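J'ai fini la saison avec les gants Giltia aux mains et je voulais en parler avant que la reprise ne m'avale. Je joue receveur dans une équipe loisir de football américain, niveau modeste, terrain synthétique un soir sur deux et un champ de boue le reste du temps. J'ai 27 entraînements avec cette paire, plus les matchs, et je ne m'attendais pas à l'aimer autant !

Avant ça j'avais des Jatow, achetés d'occasion à un coéquipier. Corrects au début, et puis la paume s'est lustrée en un mois et je rattrapais les ballons avec le ventre (mes côtes s'en souviennent).
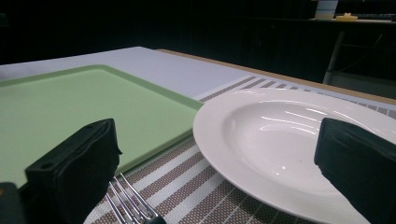
## Équipement > Gants de receveur

**Modèle testé :** Giltia, taille L, paume noire
**Poste :** receveur extérieur, un peu de retour de coup de pied
**Note :** 9/10

L'adhérence d'abord, parce que c'est pour ça qu'on les achète. Dès la première séance j'ai attrapé une passe à une main sur un tracé en coin, une vraie, bras tendu, alors que le ballon était parti trop haut. Je ne dis pas que le gant a tout fait - j'ai aussi beaucoup crié en retombant - mais avec les anciens elle filait en touche. La paume colle sans laisser de résidu sur le ballon, ce que notre quarterback apprécie énormément vu comme il se plaignait des Jatow.

Sous la pluie, ça baisse un peu. Il faut les essuyer entre deux séries avec une serviette à peine humide, et l'accroche revient presque entière. Dans la boue, la vraie, celle du terrain de Birnport en novembre, aucun gant ne fait de miracle et celui-ci non plus. J'y ai quand même lâché un seul ballon sur tout le match, et il était mal lancé, je maintiens.
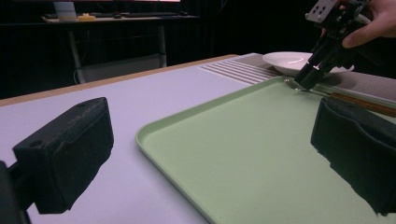 Pour la taille, prenez votre pointure habituelle. J'avais hésité à descendre d'un cran parce qu'on lit partout que ces gants se détendent, et je suis bien content de ne pas l'avoir fait : les doigts sont longs et fins, le pouce est parfaitement coupé, et en S ou en M j'aurais eu les coutures qui tirent. Le poignet se ferme avec une bande large, assez raide les premiers jours. On l'oublie vite.

Le dos de la main est très aéré. Super en août, beaucoup moins agréable pour les matchs du soir quand il gèle. Et il n'y a quasiment aucun rembourrage, donc si vous bloquez souvent sur les jeux de course, regardez plutôt du côté des Georgiev, que notre tight end porte et adore. Je les ai essayés le temps d'un échauffement : on se sent protégé, mais j'avais l'impression d'attraper avec des moufles.

Côté usure, une couture a commencé à blanchir à l'index droit, rien d'ouvert. Je les lave à la main, eau froide, savon doux, et je les laisse sécher à plat loin du radiateur. Surtout pas roulés en boule au fond du sac avec les crampons (je l'ai fait deux fois, l'odeur reste).

Je reprends la même paire pour la préparation de juin, et j'en ai déjà commandé une deuxième en blanc pour les matchs.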